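Home | Data | Grippers | Logs | Contact
Filed under: bimanual, dish rack, gripper comparison

# Munent plates set

This folder holds 60 episodes with two arms, a wire dish rack and round plates. We recorded them to compare two sets of finger pads, Woten and Gavrilă. The controller is Skutgate for both.
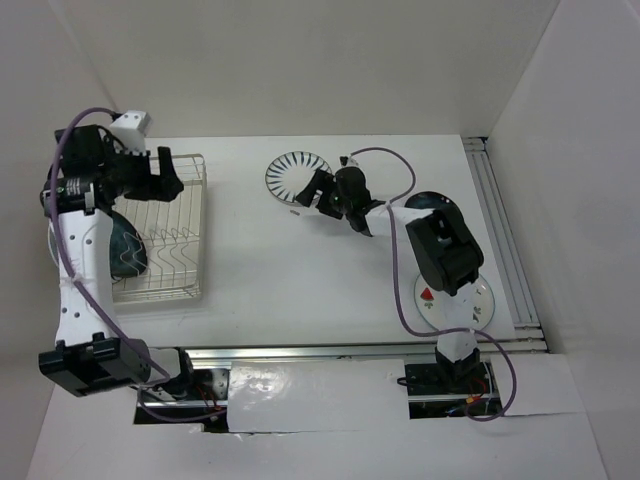 Left gripper at the rack, right gripper at the striped plate.

## Episodes

- Each episode has at most 900 control steps.
- 19 episodes are marked `retry`. Please keep them apart when you compute the success rate.
- 7 episodes have no gripper current, the logger was stopped too early.

The rim is the difficult part. When a plate lies flat, the lower finger has very little space, and a small error in height changes the grasp. 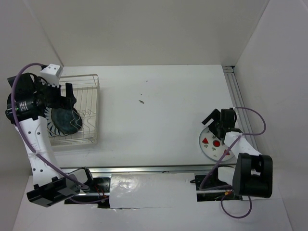

Munent Group, Manipulation Laboratory

In this view the right gripper is over the plate with the watermelon-like wedges, near the front corner. Decorated plates have their own tag, `decor`, in the episode list.

Labels were made by Lenuța Dinu and checked by Florin Filip. If you find a wrong label, write to Florin with the episode number.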